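看完《Traline》以后写的一些话

我上个月已经说过，要写这部电影，结果一直没有写。工作很多，另外我的中文写长的文章还是很慢，一段话要改好几遍。现在是十一月，外面下雨，我有一个完整的晚上，所以我试一试。

《Traline》是一部关于渡船的电影，Traline就是这条渡船的名字。我先说明，我没有很多电影方面的知识，我只是喜欢去电影院，而且喜欢在回家的路上想刚才看到的东西。如果你想读专业的影评，这里可能会让你失望。另外后面我会说到结尾，还没有看的读者请在中间停下来，我会提醒一次。

我是在Skender看的。住在Brilalthorpe的人都知道这个电影院，它在旧邮局后面那条很窄的街上，门口的灯有一半不亮。里面只有一个放映厅，63个座位，第三排中间的座位坐下去会响，所以我总是坐第五排。票价比大的电影院便宜，但是不能在网上选座位，要早一点去。我到的时候下午四点多，卖票的窗口还关着，我就在门口读贴在墙上的节目单，把它从头到尾读了两次，包括已经过去的那些。

电影长97分钟。对我来说这是很好的长度。最近很多电影超过两个半小时，我看到后面就开始想晚饭吃什么，这对导演不公平，对我自己也不好。

故事很简单。有一个叫Menon的小镇，在一条很宽的河的旁边。镇上的人要去对岸，一直坐渡船。现在对岸修好了桥，渡船只再开最后一个夏天。女主角四十多岁，她的父亲以前是船长，已经去世了，她自己在船上卖票。电影就从最后一个夏天的第一天开始，到最后一天结束。中间没有什么大的事情发生。有一次船的发动机坏了，大家在河中间等了一个下午。有一次一对新婚的夫妻要在船上拍照，但是风太大，新娘的帽子飞走了。差不多就是这样的事情。

我喜欢这样的电影，可是我也知道为什么有的人不喜欢。坐在我前面的一位先生，开始以后半个小时就睡着了，睡得很安静，发动机坏的那一段他醒了，看了一会儿，又睡了。我没有觉得他不礼貌。那一段里船上的人也在睡觉。

我想先说声音。这部电影里几乎没有音乐，我数不出来有几次，可能两次，都是从收音机里出来的。其他的时候是水的声音，铁链的声音，票钳打孔的声音。票钳这个词我是为了写这篇文章查的字典。女主角每次给客人打孔，声音都有一点不同，早上很快很清楚，晚上就慢下来。我开始以为是我想得太多，后来我专门注意听，确实是这样。我觉得录音的人做了非常细的工作。在Skender这样的小厅里听，效果特别好，右边的音箱虽然有一点杂音，可是和河水的声音混在一起，没有影响我。

然后是演员。演女主角的这位演员我以前没有见过，她的脸在大部分时间里没有很多表情。她跟客人说话的时候，眼睛看的是他们手里的钱。只有一个老太太上船的时候，她才抬头。我等着电影解释这个老太太是谁，电影没有解释。我对这个处理有两种想法。第一次想，我有点生气，觉得导演在跟观众藏东西。过了几天再想，我又觉得没有关系，我们每天坐车也会对一个人特别注意，而我们也说不出他是谁。

配角里面最好的是那个修发动机的年轻人。他有一段很长的话，讲他为什么不想去桥的收费站工作。他说得很乱，前面说钱少，后面说路远，最后说收费站的椅子是固定在地上的。全厅的人在这里都笑了。我也笑了，可是我是晚了两秒钟才笑的，因为我要先看完字幕。

说到字幕，我有一点意见。这次的字幕翻译得不够仔细。船上的人互相说话用的是一种很短、很随便的说法，字幕把它们都变成完整的、漂亮的句子。我自己的中文也常常是太完整的句子，朋友说我写短信像写信件，所以我对这个事情很敏感。一个修发动机的人不会说“我对此深感怀疑”。他大概会说“不信”。如果以后有新的版本，我希望有人把这些地方改一改。 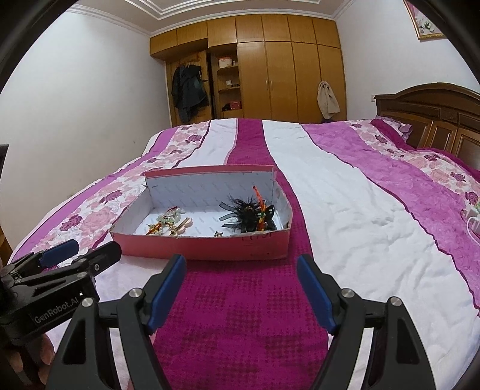
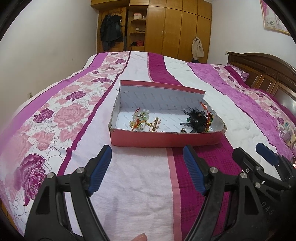
床上，开着的纸盒。

接下来我要说结尾，这就是我答应的提醒。

最后一天，镇上的人都来坐船。电影在前面给了我们很多空的船，有的时候整条船只有一个带自行车的男孩，现在忽然上来了68个客人，超过了规定，女主角站在门口一个一个地数。数到最后一个，她没有让他下去，把链子拉上了，船就开了。我很喜欢这里没有人说感动的话。大家挤在一起，有人抱怨别人的包碰到他，有人问厕所在哪里。到了对岸，大部分人没有下船，他们马上要坐回来。

天黑以后，女主角一个人把票箱里的零钱倒出来，开始分硬币。镜头就停在这里，停得很久。我在座位上想，现在应该结束了。没有结束。她分完了，又把它们全部放回去。我又想，现在应该结束了。这时候她走到外面，把船上的灯一盏一盏地关掉，我们看见远处桥上的灯，电影才结束。

我认为最后这个桥的镜头是多余的。桥我们已经看见了很多次，每个人都明白。如果在她把硬币放回去的时候停，会更有力量。跟我一起去的同事完全不同意，她说没有桥的灯，观众就会走在很黑的地方，心里不舒服。我们在雨里面为了这个问题站了很久，公共汽车过去了一辆，我们也没有上。最后我们谁也没有说服谁，去吃了面。

还有一个小地方我想写下来，怕以后忘记。电影的中间，女主角在家里找父亲的一件旧制服，她打开一个柜子，里面全部是去年的报纸，她就坐在地上开始读报纸。制服没有再被提起。我回家以后跟我的丈夫讲这一段，他问，那么制服呢？我说不知道。他说那这个电影没有写完。我觉得他的看法也有一点道理，不过我自己找东西的时候就是这样的，我去年找护照，最后读了一个晚上的旧菜谱。

我来到Brilalthorpe已经11年了。我刚来的时候，从火车站到我住的地方要经过一座很旧的木头人行桥，后来它被拆了，换成了地下通道。通道很好，很亮，下雨的时候也方便。可是我现在想不起来那座旧桥的栏杆是什么颜色的，我每天扶着它走了三年。看《Traline》的时候我一直在想这件事，有几分钟我没有看字幕，漏掉了一段对话，好像是关于油的价格。

关于摄影，我没有很多可以说的，我不太懂。我注意到摄影机几乎都在船上，很少从岸上看船。所以我们看见的Menon总是在靠近或者在离开，从来没有停着的时候。只有一次，摄影机在码头上，船走远了，我们没有跟着去。那是她生病没有上班的一天。这个安排很聪明，我是第二天早上刷牙的时候才明白的。颜色有一点偏绿，我不知道是电影本来这样，还是Skender的放映机的问题。上次在那里看的电影也有一点绿。

如果要打分，我不太愿意打分。以前我在另外一个网站上给电影打分，后来发现我给所有的电影都打七分，就不打了。我可以这样说：如果你喜欢安静的电影，而且那天没有太累，可以去看。如果你那天很累，也可以去看，像前面那位先生那样。

Skender下个月还会放两次，都是下午场，具体时间要看门口的节目单，他们的网页已经很久没有更新。请带一件厚的衣服，放映厅里的暖气只有左边是热的。卖的茶不错，咖啡我不推荐。

下一次我想写一部老的喜剧片，是讲一个旅馆里的电梯的。我已经看了一半，光盘在后半部分有划痕，我要先去图书馆问问他们有没有另外一张。

如果我的中文有错误，请在留言里告诉我，我会改正。上一篇里我把“放映”写成了“反映”，写了四次，谢谢提醒我的读者。

分享 11　留言 5

留言

河边的人：
我也看了，我支持你的同事，桥的灯很重要。前面她关灯那么慢，就是为了让眼睛习惯黑，然后才看得见远处的。没有这个镜头我会觉得少了一口气。

第五排：
椅子固定在地上那句我到现在还会想起来笑。字幕同意你的意见，“深感怀疑”那里我旁边的人都读出声了。

匿名：
老太太是不是以前船长的……算了，我也是猜的。有一个镜头她手里的票是旧的样式，跟别人的颜色不一样，你有没有注意到？

博主回复：
我没有注意到！我可能要再去看一次。谢谢你，这样我就有了再买一张票的理由。

小错误：
文章写得很好。一个小建议，“像写信件”可以说“像写信”，更自然一点。绿色应该是放映机的问题，我在别的地方看的不绿。

© 本博客文字归作者所有，转载请先留言　|　联系作者　|　返回顶部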